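Neves Opens Used Clothing Exchange in Former Trakau Building

Neves will open a clothing exchange in October on the ground floor of the former Trakau building. Residents can bring in clean clothes they no longer wear and take home others at no charge. 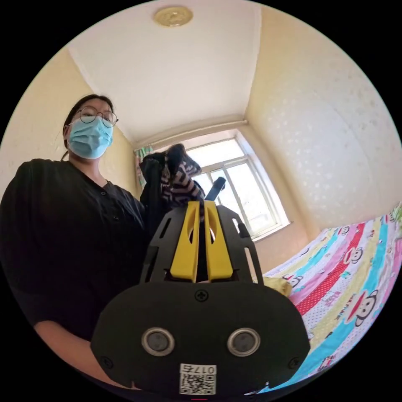
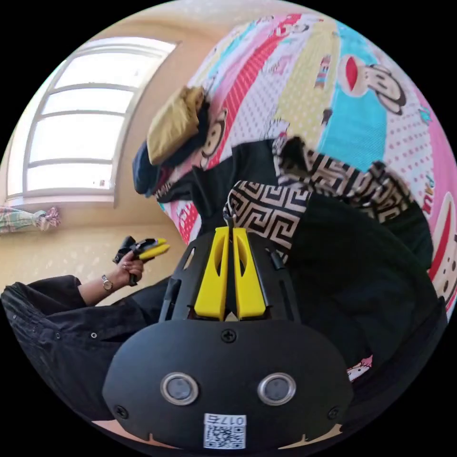 The exchange grew out of a trial last winter in which 215 households took part. Most brought adult clothing, and the most common request was for children's coats and school pants. Gesorent, which owns the building, has agreed to a lease of five years at a reduced rent.

"People have good clothes sitting in drawers and no easy place to take them," said Nisha Uniyal, director of Neves. "We want the drop-off to take a few minutes."

Each visitor may bring up to 14 items at a time. Clothes should be washed, dried and folded, with pockets emptied. Underwear, swimwear and single shoes will not be accepted. Torn items can go in a separate bin for the mending table, which will run twice a month.

Adelino Baptista, who manages the site, said the space will have about 12 racks at opening, plus shelves for bedding and bags. A fitting area will be added later if demand calls for it.

Doors open at noon. Entry is from the parking lot side, where there is a ramp. No membership is needed, but first-time visitors will be asked for a name and zip code.

Groups that want to donate larger amounts should contact the Neves office before delivery.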